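Open day at the Gremska pottery, October

I have wanted to get inside the Gremska works for years, mostly because my grandmother's kitchen was full of their seconds. They open up to visitors in October, and this time I finally got myself organized and went with my friend I-seul Cha, who throws pots herself and can be trusted to ask the nosy questions. We took the early bus out to Bastutov and got there a little before ten, with the line already back to the bike racks.

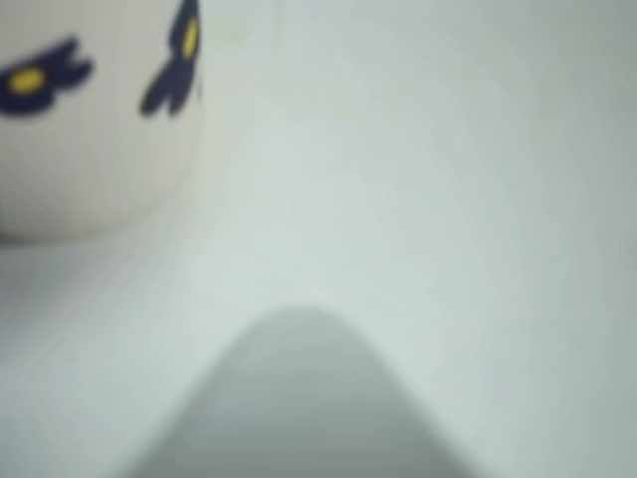
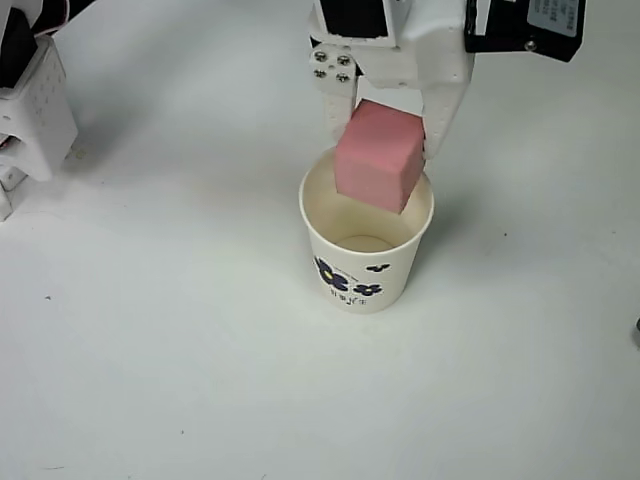
Blue flowers with yellow centers (first picture), and a pink cube over a paper cup (second).

Entry was 4 at the gate, and kids got in free. They gave us a paper map that left out the stairs, so our first fifteen minutes went into finding the slip room. Worth it, though! It's long and low and smells like a riverbank, with plaster molds stacked on racks right up to the pipes. The man showing us around, Edem Sulemana, has been on the casting floor since he left school, and he let us each pour a mold. Mine was a creamer. You fill it right to the brim, wait, tip the extra back out, and then (this is the part I loved) you can see the clay skin pulling away from the plaster all by itself. I-seul wanted to know how long one mold lasts, and he told her around 200 pours before the details get mushy.

Then the kilns. The big one was shut down for the visit, door wide open, so you could lean in and look at the shelves. On the wall next to it somebody had chalked 1094, the top temperature in Celsius for the last firing, and a few rude remarks about the gas bill. The small kiln was running and you could feel it from the doorway. I stood there longer than I needed to, my coat hadn't dried out from the walk up from the bus.

The decorating room was the crowd favorite and you had to shuffle through it. Most of the patterns are transfers these days, but there are still five painters who do the brushwork lines, and we watched one of them put a rim on a soup plate in a single turn of the wheel. I held my breath. She was chatting with a toddler the whole time!

Lunch was in the yard. The Amissah bakery van had cheese pies, which ran out just ahead of us, so we had the potato ones, also very good, and split a slab of plum cake. Coffee was from a Gruletti cart and pretty weak. Bring a thermos if you're fussy.

The seconds shop opens at one and I'd tell anybody to be standing outside it by half past twelve. It's one room, the bowls go first, and people bring laundry baskets. I came away with two side plates and a butter dish whose lid belongs to some other butter dish. I-seul found a teapot with a tiny glaze bubble near the spout and wrapped it in her scarf for the ride home.

A couple of practical things if you're going next year. The parking lot is small and muddy, so take the bus, and check the return times, as there's a gap of nearly two hours in the middle of the afternoon. The mold loft is up a steep ladder and they won't let you take a bag. And the creamers get fired and mailed out to you, so write your address clearly on the tag. Mine hasn't come yet.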